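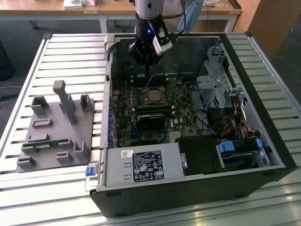
1/ Gripper comparison on the desktop tower, part two. Part one covered suction and ended badly. Same arm, same fixture tray, two sets of parallel fingers: the Coltside flat pads and the Manurung stepped tips. Notes below in the order I wrote them up.

2/ Task: pick a small board from the tray, carry it to the open case, lower it to a hover above the slot, insert, release. Case on its side. Each finger set got the same program apart from the grip width and the tool offset.

3/ Total attempts logged: 927. That includes 218 I threw out after finding the tool offset had been entered in the wrong frame for the Manurung tips. My error. Omar Sayegh spotted it from the force plots.

4/ Coltside first. The pads are flat and wide, so they forgive a bad approach angle at the tray. They're also thick. With the grip closed on a board there is very little room between the outer face of the finger and whatever sits beside the slot. Most stops were contact on the way down, before the board reached the connector.

5/ Manurung tips are thinner and have a step that the board edge rests on. Insertion force goes through the step, so the pads don't have to hold by friction alone. Much better at the slot. Worse at the tray, where the step has to get under the edge and the blocks leave little space for it.

6/ Grip force was 300 in controller units for the Coltside pads and 170 for the Manurung tips. I can't convert these to newtons with any confidence. The scale in the manual doesn't agree with our load cell and Silvana Miranda is still checking the cell.

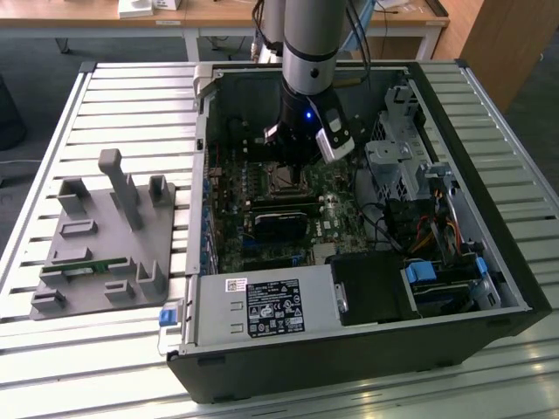
7/ Clearance on the approach matters more than grip force in this setup. I had been bringing the tool in from the right, and the drive cage and the red, orange and yellow power wires are both on that side. With the gripper angled down over the CPU socket, the unit on its right side tilts out towards them. The approach now comes in from the rear panel side, and the wrist does not rotate until it is clear of the cage.

8/ Cable routing is the part I have no good answer to. The models we plan against have rigid parts only. Luana Andrade suggested a keep-out box round the wires. Works, costs reach. We use it for now.

9/ Camera. Wrist view is fine for finding the socket and poor for judging depth in the last stretch, when the fingers cover what you want to see. Fixed view from the side is the other way about. I ran the wrist view for coarse position and the force signal for the finish.

10/ Lighting: the slatted aluminium table throws back the overhead light. Lowering the exposure helped the table and made the dark cards in the case harder to separate. Left it at the middle setting.

11/ Controller: went from the Prendthorpe position mode to their compliance mode halfway through. Nearly all the jams at the connector were in position mode. I have not rerun the Coltside pads fully under compliance, so please don't quote this as a clean comparison.

12/ Current choice: Manurung tips, compliance mode, rear approach. The tray needs deeper relief under the slots for the step. Benedito Queiroz is reprinting it.

13/ Cleiton Cordeiro asked about the Clunico adaptive fingers. We have one pair. Tried them by hand on a scrap board, they flex sideways more than I'd like at the connector. Not on the arm yet.

14/ Logs go up once I have stripped the 218 bad runs. Column names are the same as part one, plus one for approach side.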